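3.2 The ceiling as an unplanned piece of furniture

It is a settled belief among people who convert old commercial buildings that nobody minds a pipe so long as the pipe is white. We set out to test this belief in a modest way, and the present section reports what occupants of one converted floor said about the surfaces above and around them. The floor belongs to the Skiltby building, which has been by turns a store for agricultural parts, a store for nothing in particular, and an open-plan workspace let by the month. The fit-out was done by Petrenko, whose drawings refer to the ceiling throughout as "existing, paint".

"Existing, paint" covers a good deal of ground. The joists and beams were left exposed, the services were run beneath them in full view, and the whole lot was given the same white coat. In the trade literature this is described as honest. Occupants described it in other terms, which we come to below. 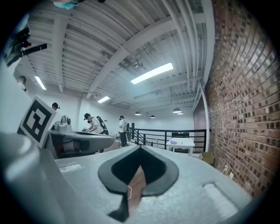

The first round of interviews took place in June and involved 13 regular users of the floor. Each was asked to sit at a desk of their choosing, to look straight ahead, and to tell us what was overhead without checking. The purpose was to find out how much of an exposed ceiling people take in during ordinary work. Eight of the 13 mentioned pipes. Two said "tiles", of which there are none. One participant, who had used the floor since the day it opened, said she had always assumed there was a ceiling and had never felt the need to look into it further.

When they were then invited to look up, opinions became firmer. The depth of the joists was generally liked. People used words such as "airy" and "barn", the second usually as praise. The conduits fared less well, and the complaint was seldom that they were visible. What bothered people was the direction. Joists run one way, pipes run another, and several participants said that once they had noticed the disagreement they found it hard to stop noticing. We apologised to these participants.

A smaller group raised the matter of noise. Hard ceilings return sound to the people who made it, and to everyone else. The landlord had dealt with this by buying a set of Pindama felt panels, which at the time of our visits were still in their wrapping in a cupboard on the stairs, where they must have done wonders for the acoustics of the cupboard. We therefore treat the floor as untreated for the purposes of Section 4.

3.3 Brick, and the permission it gives

The second surface of interest is the brick wall. Petrenko's first scheme would have painted it with everything else. The tenants objected, the scheme was changed, and the brick stayed brick. It is the only large area of warm colour in the part of the floor we studied, and it carries a heavy load on that account.
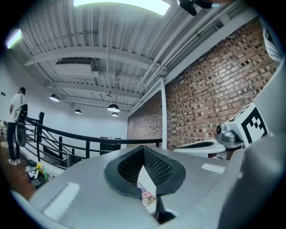

Figure 2. Exposed brick wall with slim white column, beneath white corrugated decking and conduit.

We asked the same participants to score the brick and the ceiling separately on a scale from nought to 100, where 100 meant "I would have this at home". The brick drew the only score of 99, from a participant who explained that nothing on earth deserved the full mark. The ceiling drew no such devotion. More telling was the way the two scores moved together. Participants who sat facing the brick were kinder to the ceiling than those who sat with their backs to it, although the ceiling was, as far as we could establish, the same ceiling.

Our reading is that brick gives permission. A person who sees old masonry concludes that the building is old, that its oddities are therefore character, and that a bundle of conduit is part of the story. Take the brick away and the conduit is merely plumbing that somebody forgot to box in. Harvey Sandhu, who looked after the lettings on this floor and commented on a draft of this section, put it more briefly: desks by the brick went first and nobody there ever asked him when the ceiling would be finished.

The slim column in Figure 2 deserves a word. Few participants named it when asked about the room, and those who did were unsure whether it held anything up. We have since been assured that it does. Its slightness seems to count against it. Several people said they would have trusted a fatter one, and one suggested that it had been put there to hang coats on — a use for which it has no hooks.

Two limits should be stated. The participants had all chosen to rent space in a converted building, and people with a settled dislike of visible pipes had presumably gone elsewhere, most likely to the Cikon block across the yard, which has suspended ceilings and a waiting list. The interviews were also held in daylight hours in early summer, when white surfaces are at their most persuasive. Whether the ceiling keeps its friends through a dark winter afternoon is a question we leave to the follow-up visits, for which the landlord has promised to unwrap the felt.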